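3.2 Collection of demonstrations in simulation

All demonstrations used in this work were collected in simulation by teleoperation. The operator sits in front of a screen and moves two hand controllers, one for each arm of the robot. The poses of the controllers are mapped to the poses of the two grippers, and the joint positions are then solved by the same inverse kinematics module that we use at test time. We decided early to keep this module identical in both phases. In a pilot study in August we had used a faster solver for collection only, and the policies trained on those data showed small but regular errors of the wrist near the limits of the joints.

The rooms come from the Naden scene generator. For each episode the generator chooses a floor plan, the colors and textures of the walls and the floor, and a set of furniture, and after this it places small objects on the free surfaces. We did not remove rooms with unusual combinations of color. A policy that has seen only white walls learns quickly to treat everything not white as an object, and we observed this failure many times with our first models.

Two kinds of views are recorded. The head view follows the gaze of the operator, so it can be strongly tilted when the operator leans to look at the far side of a table. The wrist view is fixed to the gripper and shows mainly the fingers and what lies beyond them. Both are stored without correction of the tilt, and the policy receives them in this form.

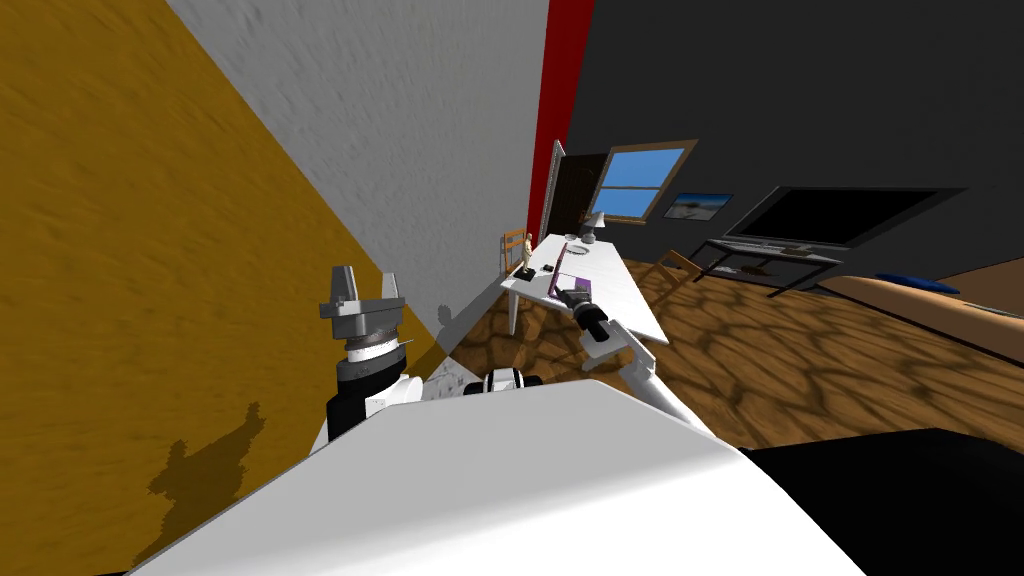
Figure 2(a). Head view in a furnished room. Both arms are in view, and the right gripper reaches over the near edge of the desk.

An episode begins when the instruction is displayed to the operator and ends when the operator presses the stop button. The instruction names one object and one action, for example to lift the laptop or to move the lamp to the other end of the desk. We ask the operators to keep the arm that is not needed in a comfortable position, but we do not fix this position. As a consequence, the idle arm appears in many different places in the head view. In our first protocol it was always lowered at the start, and the policy trained with that protocol became confused as soon as the idle arm entered the image during a task with two hands.

Each operator recorded in sessions of 85 episodes, with a pause after the first half. Longer sessions were tried and abandoned. Toward the end of them the movements became hasty, and the time between the arrival at the object and the closing of the fingers was too short for the model to learn a clear difference between the two phases. In total we kept 1,000 episodes. Episodes where the operator stopped before the goal was reached were stored in a separate set and were not used for training, except in the ablation of Section 4.4.

3.3 Wrist views with little content

A question that we had to decide was what to do with wrist views in which no object can be seen. They are frequent. When the arm is raised, or when it waits for the other arm, the wrist view may contain only the fingers in front of large plain surfaces. Iker, our filtering tool, gives such frames a low score, and with its default threshold they would be deleted. 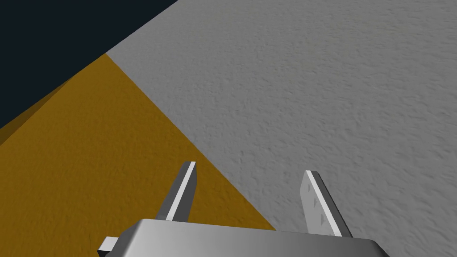 Figure 2(b). Wrist view with the fingers open and no object between them.

We kept these frames, with a lower weight in the loss. The reason is practical. At test time the policy meets the same situation, and it has to continue with reasonable actions until an object comes into view again. When we trained without the low-score frames, the arm often stopped in the air, or it made small circles - a behavior that the operators never showed. The weight was selected on the Ostrowski validation split, which contains 200 episodes in rooms that do not occur in the training data.

One more detail concerns the state of the gripper. The opening of the fingers is recorded from the simulator and is not estimated from the wrist view. We tested also the estimation from images, using the Wenance encoder without fine-tuning, but the result depended too much on the light and on the color of the background. For the experiments in Section 4 the recorded value is therefore given to the policy as a separate input, together with the joint positions of both arms.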